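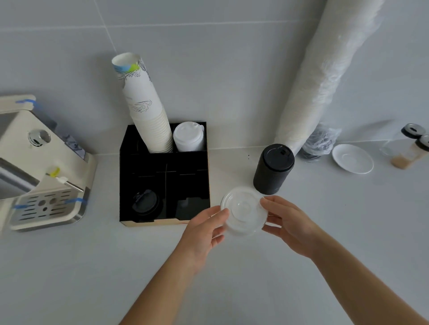
Flastetthorpe, 31 December 2018

How to read an official report into a security failure

A government report on an intelligence failure will usually tell you that lessons have been learned. It will say so in the foreword, again in the summary, and once more near the end. Whether any were is a separate matter, and you will have to work it out yourself. What follows is the method I use. It takes an evening, a pencil and a fair amount of patience.

Start with the terms of reference. They are normally in an annex at the back, set in smaller type. Read them before anything else and write down what the inquiry was not allowed to look at. If it was told to examine "information sharing between agencies", it probably had no power to ask why an agency ignored what it already held. A lot of reports clear people of things they were never asked to investigate.

Next, find out who picked the panel. If the ministry under review chose the chair, make a note of it at the top of your page and keep it in view. It doesn't prove anything. It does tell you how hard you should lean on the word "independent".

Skip the summary for now. Summaries are written last, often by someone who has been asked to keep the tone steady, and they smooth things over. Go to the timeline. Copy it out by hand with one line for each event, then mark every gap longer than a day. The Løken report ran to 1365 numbered paragraphs and had a gap of 27 days between the first warning and the first meeting held to discuss it. The summary called this "a period of assessment". Perhaps it was. I could find no paragraph saying who was assessing what.

Now look at the verbs. "The file was not passed on" has no person in it. Go through one chapter and underline each sentence like that, then try to put a name or a job title in front of it using the rest of the report. Where you can't, you have found something the authors either didn't know or didn't want to say.

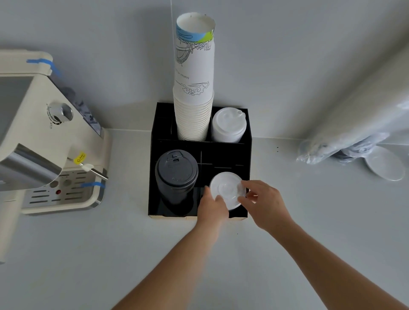
Cup stand and paper cups on the counter.

Then do the recommendations. Sort them into two piles: those that could be checked by an outsider, and those that couldn't. "Staff at the Boken liaison office should have access to the shared index by September" can be checked. "The service should foster a culture of openness" can't, and I would give it no weight at all. Of the 25 recommendations in the Løken report, I could put nine in the first pile, and I was being generous with a couple.

Be wary of any recommendation that asks for new powers. Go back to your timeline and ask whether the new power would have changed a single line of it. If the warning was already sitting in somebody's tray, collecting more warnings won't help. Ministers are very fond of this kind of reform. It can be announced quickly, and a tray can't.

Check the follow-up too. Search the parliament's own website for written answers that mention the report by its full title, as ministers' offices tend to abbreviate it differently each year. The Skurkska review was described as "largely implemented" in one answer and "under consideration" in the next. Save copies of the pages as you go, with the date you saw them.

Last of all, read the summary. Compare it with your notes and put a cross beside any claim you can't trace to a numbered paragraph. If you end up with more than a handful, write to your representative and quote the paragraph numbers. You may well get a standard letter back. Keep that as well.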